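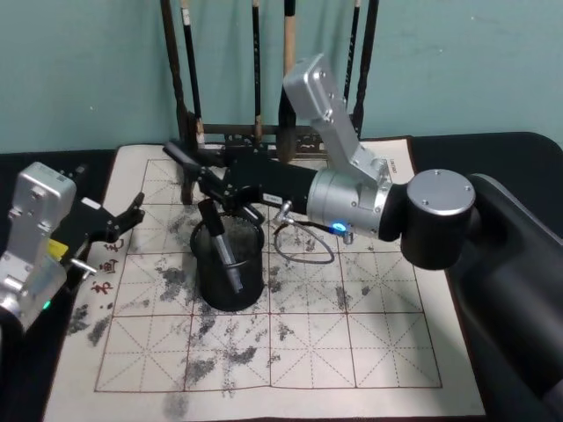

Trop cher pour des taches, m'écrit un lecteur à propos du kit Plerix, et qu'on rende plutôt les pinceaux aux gamins. Bon. Je comprends l'agacement. Mais 3000 euros les deux bras, montage compris, chez Baert – c'est pas délirant. Brorko demande 300 par mois, sans le tapis quadrillé, et 2 ans d'engagement minimum. Non merci.

Ce qui me gêne c'est la brochure. « Calligraphie autonome ». Autonome de quoi ? Faut quelqu'un à coté, tout le temps. Vendez ça comme un outil d'atelier, réglable, lent, et je signe. Vendu comme un maître, non. Et la notice en francais, elle arrive quand ?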